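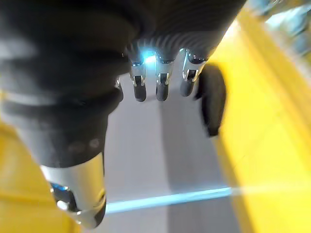
Robotic hand with ribbed body, and a dark finger with a metal tip.

Ondorthorpe Aviation History Archive
Progress report to the Araújo Fund, second grant period
Tuesday, February 11, 2025

Cataloging of the Ustov airship papers continues. To date 3176 sheets have been entered, nearly 788 of them engineering drawings. The remainder are flight logs, gas purchase records and letters on hangar construction at Cisolstead.

Dating is the main difficulty. Hull drawings were revised without new sheet numbers, so each version has to be matched to the workshop ledgers. Two ledgers are missing — both cover the period when the rear engine car was moved forward. Until they are found, 21 drawings will carry a date range only.

The index of crew names is complete. Scanning of the oversize hull plans has not started, pending delivery of flat storage.

Spending is within budget. We request that the unspent travel line be moved to paper repair. The draft catalog is due to the Fund in August.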